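Grukness – espace snack, point de vente Workneh
Fiche de contrôle hygiène et sécurité avant ouverture
Date : 19/08/2024
Fiche n° 3914
Contrôle fait par : Zinash Moges
Relu par : Uriel Figueroa

Légende : C = conforme / NC = non conforme / AS = à suivre

1. Table de service

Stabilité : C. Cale remise côté mur, ne bouge plus.
Nappe marron bien tendue, pas de pli qui accroche : C
Nappe changée ce matin : C. L'ancienne est partie au lavage, tache de sauce, à voir si ça part.
Passage client dégagé : AS. Cartons Dorkberg encore dans l'allée à 8h, déplacés depuis. Merci de ne plus les laisser là, déjà dit la semaine dernière.

2. Denrées froides

Température vitrine réfrigérée arrière : C
Sandwichs triangle, étiquettes DLC sur le stock : C sauf deux sans date, jetés.
Sandwich sorti = sur plateau, jamais à même la nappe. Rappel fait à l'équipe.
Durée d'exposition : AS. L'heure de sortie n'est pas notée. Mettre l'ardoise à coté de la caisse et s'en servir.
Boissons : présentoir transparent deux niveaux, rien d'ébréché, bouteilles bien calées. C

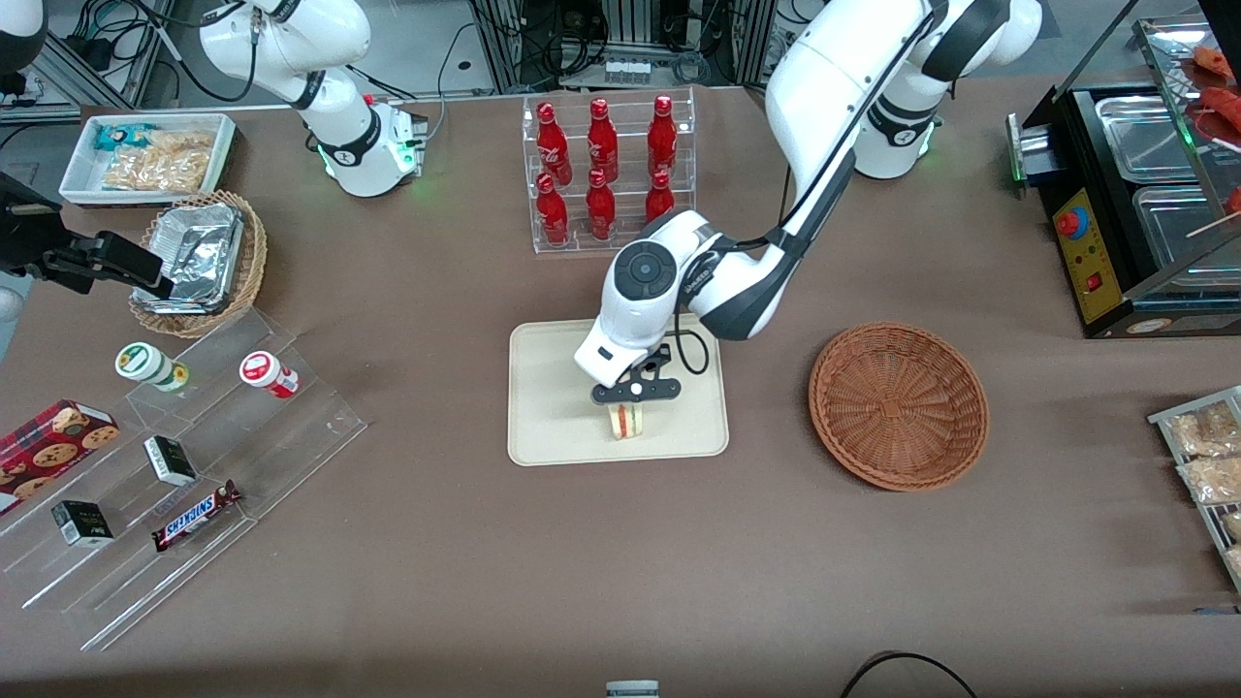
3. Corbeilles et produits secs

Corbeilles en osier : brins cassés ? Une écartée en réserve, les autres C.
Ne rien poser à nu dans l'osier, ça ne se nettoie pas correctement. Barquette alu ou papier dessous.
Barquettes alu : pas de réemploi, froissée = poubelle en fin de service.
Chips et crackers : à part des sachets fermés. NC, à séparer, j'en ai parlé à Uriel. Bac blanc à laver entre deux remplissages, pas juste essuyé.
Allergènes : affichette présente mais illisible (imprimante). A refaire.

4. Appareil chaud (saucisses)

Vitre : pas de fêlure, traces de gras dessus. Nettoyée sur place.
Bacs inox : C, propres, bien en place.
Bouton rouge : tourne normalement, revient bien à zéro. C
Interrupteur : C
Câble d'alimentation : gaine OK, mais branché sur multiprise. NC. Prise murale directe obligatoire, l'appareil seul dessus.
Brochettes bois : vérifier les échardes à l'ouverture du paquet. Lot Tunmont, RAS.
Pince de service propre a disposition : C
Gants anti-chaleur : un seul retrouvé. Commander une paire.

5. Secours

Extincteur : accessible, plombé. C
Trousse : manque pansements bleus et gel brûlure. NC
Numéros d'urgence affichés : C

A faire avant prochain contrôle

- multiprise : à retirer aujourd'hui, pas demain
- ardoise heures de sortie
- affichette allergènes
- compléter trousse + gants (budget 38 euros, ticket à Uriel)
- crackers / sachets à séparer

Commentaire U. Figueroa : vu. Multiprise enlevée à midi, rallonge aussi. Le reste en cours, gants commandés.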